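September 3, 2023 - Trelmont shop, bench notes

Block sorting on the board again, pusher rod on the arm. 1,589 pushes logged since we started, of which 1,564 got written up properly. The other 25 are what happens when the log sheet lives next to the coffee.

Enent wants the same setup on the Tanguy packing line by October. Four people pack there now. The plan says they will "move to oversight," meaning they'll stand near the arm and hold opinions about it. I did a shift of oversight myself and my feet hurt in new places.
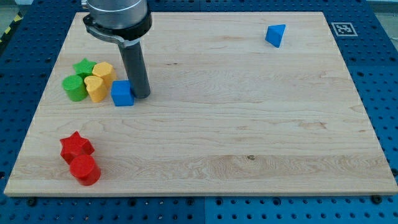 Who resets the blocks when the arm loses one?
Whoever is closest, and for now that stays a person's job. Stistitz quoted us a reset tray, but it takes 75 seconds a cycle and a hand takes far less.

Talked to the packers at lunch. They don't mind losing the nudging and lining up. What bothers them is the pace - they used to speed up before a break and coast after it, and the arm does neither. Put that in the report, under something other than "misc."

To do: slow the approach near the stars, they catch on their points. Ask Enent who writes the new job descriptions. Last time it was me, and I gave myself the sweeping.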